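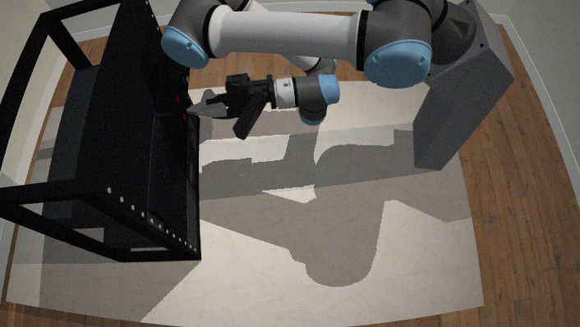 How many demonstrations does it take before an arm can learn to reach into a cabinet?

For our task we're at 400, and I'd happily take more. The number matters less than how different they are from each other, though, and that's the part I've been having so much fun with lately.

A bit of background if you haven't been following along. Dulden is our little project at Nutdale, and the goal is a policy that can find the front of a cabinet from wherever the arm happens to start, get the gripper up to it and carry on from there. We do the collecting in simulation. Someone drives the arm, the joint positions and gripper commands get saved along with the rendered views, and then you hit reset and go again. And again!

My first batch was 90 episodes in one sitting and I was pretty chuffed with it. Then Henrike Mühlbauer sat down and played them all back at high speed, one over the other, and they were practically the same episode. I'd found a nice comfortable approach and worn a groove in it. The trained policy copied me beautifully as long as the cabinet was exactly where I liked it, and went to bits when we turned it 15 degrees.

So now the reset shuffles things. The cabinet moves and turns, the light comes from somewhere new, and the arm starts in a pose I wouldn't have picked (some of them are truly awkward, elbow way up, wrist folded under). Driving from those is slower and I fumble a lot more, but the recoveries are gold. If I come in too low, back off and try again, I keep the whole thing. Đạt Ninh wanted to trim those bits out at first, and we argued over it for most of a Friday. We ended up training both ways, and the untrimmed set was clearly better at getting itself out of trouble.

Shadows are my current obsession. A dark cabinet front with the arm's own shadow lying across the mat beside it is hard for me to read, never mind a network, so I've started favouring those lighting setups when I collect.

After a clean-out of duplicates and botched saves, 244 of the 400 are in the training set. Lụa Hứa is taking the controls for the next lot, and she drives nothing like me. I can't wait to see what it picks up from her. More in September, once the new batch is labelled.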